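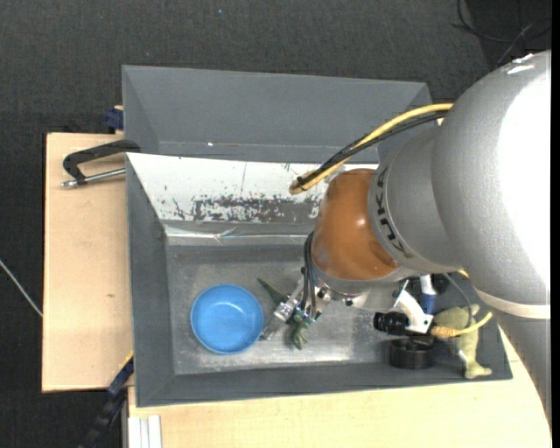
Bowls, tubs and small toys — the Flinness shelf clear-out

Right, quick one. Page going up before the stuff goes out the door, so captions are short and will get tidied later. Maybe. Everything here is from the toy and kitchen shelves at Flinness, plus a couple of bits that came over from Tremon in November and never got unpacked. If you want something, say so soon. Collection is from number 44, side door, any time before 4pm. Ring the bell twice, it sticks.

Captions by me, Grigoris Vasilakis. Complaints also to me.

Blue bowl
Plain, round, bright blue. Good for small toys, good for crisps, been asked for twice already. Going to whoever emails first, not whoever shouted across the car park.

Green toy
Small, dark green, lighter and lumpier at one end. Pointy at the other. Two people say dinosaur, one says vegetable. Filed under "green".

Grey tub
Rectangular, scuffed floor, plenty of life in it. Staying here, sorry. Holds whatever is being sorted that day.

Nesting bowls, set
The big one has a chip on the foot, doesn't wobble. The smallest is missing and has been since the move. If it's in your cupboard please bring it back, no questions.

Mixing bowl, Jakero
Heavy thing. Came with a lid that fits nothing, including the bowl. Lid included anyway.

Farm animals
Washed, left on a tea towel overnight. The sheep have been chewed. Cow fine. Somebody has drawn glasses on the pig in biro and it will not come off, tried everything short of sandpaper.

Wooden spoons
Going as a bundle, not splitting them. The one with the burnt handle is the best one, oddly.

Puzzle with the harbour
Complete as far as anyone knows. Was done at Christmas and there were no gaps, then it got put back in the box in a hurry so don't hold me to that. Box corners taped.

Measuring jug
Numbers have mostly worn off. You can still read 430 for some reason, a bit above a line that has no number at all. Fine for watering plants.

Building bricks, mixed
Sold by the bag. Don't ask for a particular colour, they've been tipped in together and I'm not going back in. There may be a hair clip or too in there.

Soup plates from Gkikas
Deep ones with the brown rim. Bought for the old kitchen, never suited the new one. Could go to a good home, would prefer they went together but will split if pushed. Wrapped in newspaper already, so you'll have to take my word on the condition.

Toy tea set
Teapot, cups, saucers, sugar pot with the loose lid. The milk jug went down the back of the radiator and is staying there.

Stacking cups
For very small children or for bailing out a paddling pool. Both tested.

Colander
Leg bent. Still drains. Leans a bit so put it in the sink and not next to it.

Odd lids
Box of. No promises. If you have a pot with no lid then come and have a rummage, bring the pot with you — last time people guessed and half of them came back.

Cloth ball with a bell in it
Bell has given up. Quieter now, which I count as an improvment.

Enamel dish
Nice one this. Reserved, sorry, meant to take it off the page. Leaving the caption so people stop asking.

Plastic fruit
Bananas, a lemon, something that could be a peach. Goes nicely in any of the bowls if you are taking one.

Tin of play cutters
Star, heart, a rabbit with one ear. Rusty along the seam so play dough only please, don't put them near real biscuits.

Tea towels
Clean, ironed by someone with more patience than me. Souvenir one from Tremon is faded but the map is still more or less right.

Shelf liner, half a roll
Check pattern. Just enough for one long shelf or two short ones. Comes with the scissors, I want them out of the drawer.

That's the lot for now. More to come when the top cupboard gets done, it's mostly jam jars up there I think. The last clear-out page had 2,633 views and I still ended up driving most of it to the tip, so if you're looking, please take something!

No posting, no holding things for more than a few days. Bring your own bag. Anything left over goes in the grey crates by the side door and you can help yourself.

G.V.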